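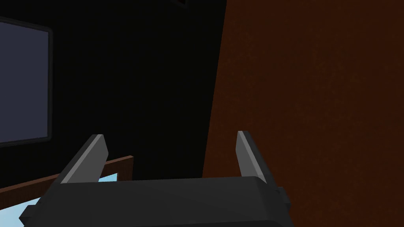

Gripper open, seen from behind.

The Stodar Deck: 84 cards for people who worry on a schedule

Most of us already put in long hours worrying. The Stodar Deck asks you to do it in one sitting, at a table, with a pencil, and then go make dinner. You draw a card, answer what it asks, and stop when 15 minutes are up. If you find you have worry left over, there is another session tomorrow. There usually is.

The deck was written by Moataz Badawi, a counseling psychologist who spent years handing out photocopied worksheets and watching them come back as coffee coasters. Cards seemed harder to lose. He was wrong about that, so the box now closes with a magnet.

We use cookies to remember your cart and to find out which pages people leave fastest. By continuing to browse you agree to this. Accept | Manage settings

Each card has a question on the front and a follow-up on the back. The fronts are polite. ("What are you expecting to go badly this week?") The backs are less so. ("Who told you that, and were they any good at predicting things?") Please don't read all the backs first. Everyone does, and it makes for a long evening.

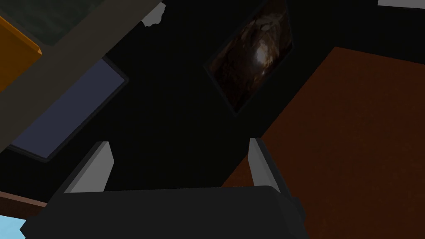
What's in the box

84 cards, uncoated, so you can write on them if you must
1 pad of tear-off sheets
1 short pencil, pre-sharpened
1 guide booklet, mostly large type

The cards come in 3 groups, marked by a colored stripe along the short side. Green is for worries you can do something about. Yellow is for worries you can do something about but would prefer not to. Gray is for everything else, such as the weather, the past, and your brother. Start with green for the first couple of weeks. Gray cards go better once you're in the habit,
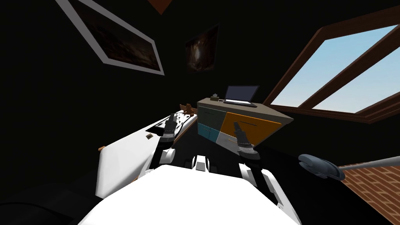 and the booklet has a page on how to tell when you're there. It isn't a test. If you can put a card down mid-sentence and answer the phone, you're there.

The sheets are sold separately as the Stiteck Refill, which fits the same box. We know how that sounds. You can also use the back of an envelope, and Moataz does.

Counselors who want decks for group work should ask about the Podetti edition, which has bigger print and leaves out the card about money. Groups never got past the card about money. 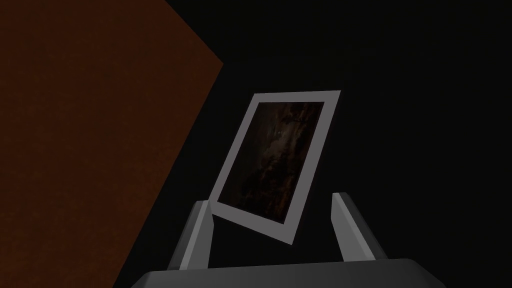
It ships flat in a carton of six, and we can split a carton if you write to us before you order — after is harder. The next printing, 4000 decks, is due from Semaan in June, with two typos fixed and probably a new one.

The deck is a self-help tool and doesn't take the place of treatment. If worry is keeping you from sleeping, eating or leaving the house, talk to a doctor or therapist first. The cards will keep.

Returns are accepted on unopened boxes. Opened boxes we'll consider if you tell us what went wrong, in as few pages as you can manage.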